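18th July

Back on the server boards again. I thought we were finished with them in June, but Michalík wants more hand-guided demonstrations before they'll sign for the second stage, so I had my hands on the arm all morning and the remote handles all afternoon. My shoulder hurts. I am supposed to be teaching a machine and I feel like I'm the one being worn in.

The count stands at 363 demonstrations as of lunchtime. The plan from Gunimar says 579, and I have asked twice where that number came from. The first time I got a chart. The second time I got the same chart with the axis labels fixed. I would bet money somebody had a budget, divided it by my hourly rate, and drew the curve afterward.

Of the morning's lot I threw out 34. Most of those were my fault. I hesitate when I get near a connector, the way anybody would, and the hesitation goes into the recording along with everything else. Last month's version had learned to hesitate beautifully. It would come down over the board, stop, drift a little to the left, stop again, and then close on air. The people at Gunimar called that "cautious behavior" in their report. I called it my coffee wearing off.
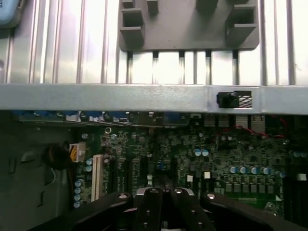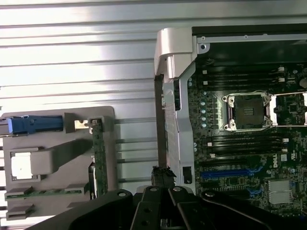 The other thing that bothers me is how much I know that never gets into the recording. When I pull a cable out of the way I'm going by feel, and by having broken a few of them when I was younger. The arm gets positions, a grip width, and the wrist view. It does not get the part where my stomach tightens. I brought this up on the call and was told the policy would "pick up on the implicit signal." Maybe. I have been hearing about implicit signals since the Corkano job, and what that one picked up on was the shadow of my sleeve. We moved a lamp and it forgot everything it knew.

Remote control is worse than guiding by hand, whatever the Lulavham handles cost. There's a lag. It's small, and they keep telling me it's small, but I can feel myself waiting for it, and then I'm recording somebody who waits. By hand at least the arm goes where I push it. Of course by hand my own arm is all over the outside view and they have to toss that footage, so we're back to the handles. Round and round.

I'll be fair and put down the good part too. Around three I ran the current version on its own, with nothing but my thumb on the stop button. First try, it came in at a decent angle and did what I would have done. Second try the same. I got a little excited, I admit it, and went on to a full set of 71 with the chassis turned a few degrees each time. It held up for the small turns. Past a certain point it went straight for where the part used to be. So it has learned something, but what it has learned is closer to a place than a job, and I don't see how two hundred more runs with the same pair of hands will change that. I wrote this in the log in politer words.

What I'd like to try is letting somebody else do a week of it. Somebody left-handed, even. Or somebody who has never opened a server and doesn't have my habits. I suggested it back in June and the answer was that consistency matters. Consistent with what? With me? I'm not that good.

Tomorrow they want the slow approach, half speed, both grips, and a spoken note at the start of each run. I don't know who is going to listen to the notes. I need to ask about the lag again, and find the wrist brace, which I think is in the car.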